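Third month in the robot club

I promised to write more often about the club and then I was silent since February. The reason is simple, we were busy. Now the first part of our student project is almost finished, so I will try to put down what we did, mostly for myself and for the two or three people from my old course who asked me.

Our team is called Idine. We are four students and we meet in the evening, usually from six until the building closes. The task was given by the club at the start of the term: the arm must tidy a table with everyday objects on it. It is allowed to drop things in a container, to push them, or to stack them, but the person at the keyboard may not touch the table during the run. The best team goes to the small competition in Makinthorpe, where the other clubs are also coming. Sanik won it last year and everybody in our room speaks of them with great respect.

When I joined I thought the arm would be the difficult part. I had read a lot about motors and joints. Then I spent my first three weeks on naming objects. We write for every attempt a short line in a common table: which object, from which side, did it hold, did it fall. Until now we have 1038 lines. I typed many of them myself and I still find mistakes in the spelling, for example "sachet" is written in five different ways.

The choice of objects was a long discussion. One of us wanted only cubes, because with cubes the numbers look nice. I was against it. At home no table has only cubes on it. So we agreed on a mixture, some hard things, some soft things, and some very flat ones, and everybody was allowed to bring something from their kitchen or desk. 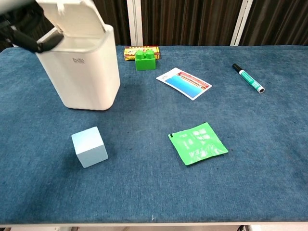
The flat things are the ones that cost us the evenings. A block you can take from almost any direction, and if you are a few millimetres wrong it will still move into the right place. With a card or a small packet there is nearly nothing to hold. Out of 70 attempts with flat objects in one week, only 34 were good, and I was counting generously. We tried to come down slower, then with a bigger angle, and in the end one of us had the idea to push the object first to the border of the table and take it from there. This works better, but it needs more time, and in the competition the time is limited. We have not decided yet.

The lid is a different story. In the rules it is only said that the container must be "accessible", and we argued for a whole evening what this means. May it be open at the start? The Pálfi team asked the organisers by e-mail and the answer was yes, it may be open, but there are extra points if the arm opens it. Of course now we want the extra points.

I want also to write something about patience, because I am not a patient person. In the first month I always wanted to change three things at the same time. Then the result was better or worse and we did not know why. Now I change one thing, I run it ten times, I write it down. It is boring - but I sleep better.

Next week we move the whole program to the faster computer, and I must clean the old recordings before that. There are over 4000 files and half of them are called "test". If you are starting a similar project, please give your files proper names from the first day.

I will write again after we have tried the lid. If somebody has experience with thin objects, please leave a comment, I read all of them.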